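From: Shireen Adams
To: Vivdale shared kitchen list
Date: 15 October 2020
Subject: Re: what stays in the upstairs kitchen??

Quick one before I run out the door. Answers mixed in with Malte's mail, sorry for the mess.

Malte Schmieder wrote:
> Hi all, the movers from Hinrichs want the kitchen boxes closed
> by noon and I still don't know what we keep out. Can somebody
> who has been in there lately say:

> - do we need a cutting board or is there one in the new place

Keep one out. New place has nothing, I looked in all the drawers when Jana had the key. One drawer doesn't even open. The bamboo board is fine, it's the one with the metal handle on the side so you can hang it up. The old plastic ones can go, they're all scratched up anyway and I don't want them following us to another building.

> - bowls. We have 20 of the white ones, nobody uses them

Give them away. Rainer wanted a few for his sister I think, ask him. I'd keep the mint green one for fruit, or for salad if people are still doing the lunch thing. Same size is not in the new cupboards and I like it, so there.

> - the big pots

Box 2, already taped. Please don't open it agian, I had to sit on the lid.

> - who is paying for the shelf, Uwe says it was 426 and that was
> back in August

No idea. Uwe?? I thought that came out of the move money. If it didn't we need to sort it out before the Salico invoice shows up, becuase that one is 590 and I'm not fronting both.

> - can you put the keep stuff somewhere I can see it, last time
> I packed the kettle and got yelled at

Fair. I'm putting it out on the brown tabletop. So the rule: on the table = stays out, do not pack. In a cupboard = goes in a box. If you're not sure, leave it and text me. Board and the things on it go together, last in and first out, so we can at least make a sandwich when we get there.

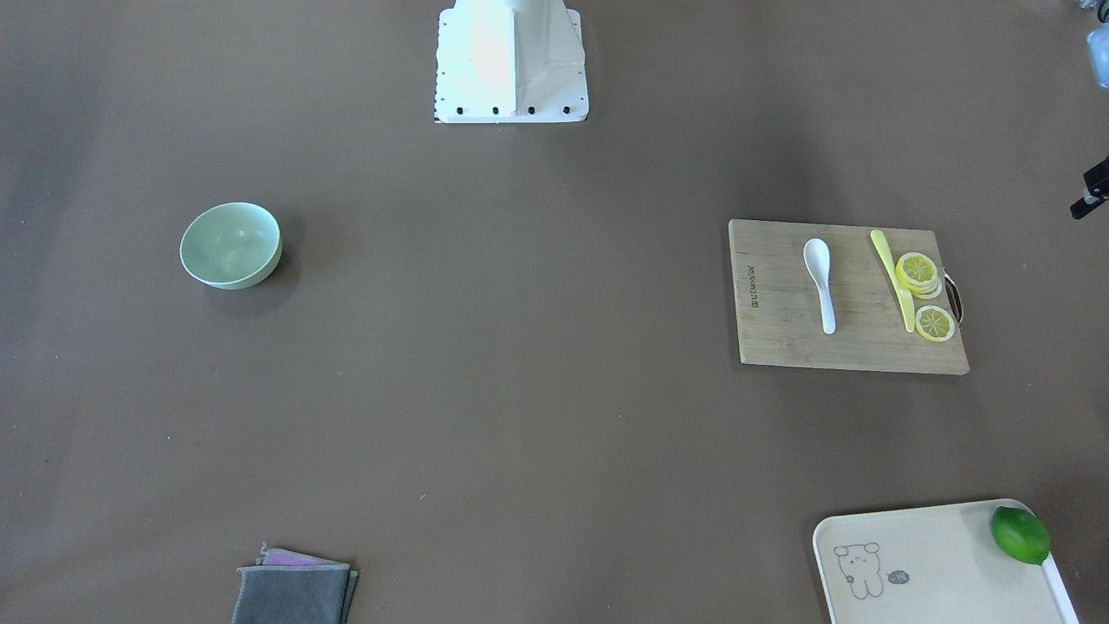
Keep pile: green bowl on the left, bamboo board with kitchen things on it.

Anything else you want kept, add it to the table, don't mail me a list. Dish towels I forgot about. Somebody grab 2 or so from the hook by the window, the rest can go in with the tablecloths. Tape is on the fridge, the good marker is in my coat so use the blue one.

Jana, do you still have the key or does Rainer?

Shireen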